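3.2 Reach and light at shared desks

The second part of the study looked at how people use a desk that belongs to no one in particular. The Bemorville building was picked for this because its ground floor and mezzanine were opened into one large room during the last refit, and the desks have not been assigned since. Thirty-two people took part, most of them on the regular staff and a few on short contracts. Each was followed through one working morning and filled in a short form before lunch.

The form asked three things: where the person sat, what they had moved before starting work, and whether they had changed the lighting. We kept the questions short on purpose. An earlier version, tried at Skultport by Ebony Bright and Halfdan Juhl, ran to two pages and was returned half empty by most people.

In total the forms listed 126 moves of objects. A move was entered once, even if the same object was shifted again later in the morning. Cups, paper and cables made up most of the list. Chairs were left out, as almost everyone adjusts a chair on sitting down and the answers told us little.

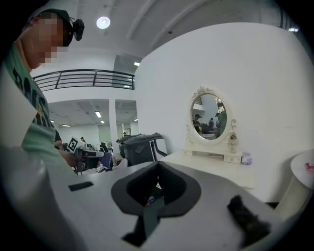 Figure 4. Shared work area at Bemorville, with the mezzanine railing at upper left.

Clutter had a clear effect on how far people reached. At desks that had been left clear the evening before, most participants kept what they needed close to the body and seldom stretched for anything. At desks with things already on them, they tended to work around the pile and put their own items on the far side of it. The forward lean with one arm out toward a cluttered desk, as in Figure 4, is the posture we coded as a long reach. Participants who scored high on long reaches also reported more stiffness in the shoulder by noon, although the difference was small and we would not build much on it.

Lighting was mentioned less often than we had expected. Only eight people said they had changed anything, and in each case the change was to a desk lamp. The room has white walls and a white ceiling, and the part below the mezzanine has its own fluorescent lights, so the level is fairly even from one side to the other. Several people still called the lower part "darker" on the form. Usha Venkataraman, who coded the written answers, suggests that this has more to do with ceiling height than with light – the step from the tall space to the low one is abrupt, and people notice it as they walk in.

Two forms were set aside. One had no desk marked, and the other covered a Wednesday morning when the participant was in meetings until noon.

The same coding was used for the Coelho building, which has assigned desks and a lower ceiling throughout. Results for that site are given in Section 3.3. The comparison is limited by the fact that staff at Coelho clear their desks only when they choose to, so the starting condition could not be set the evening before.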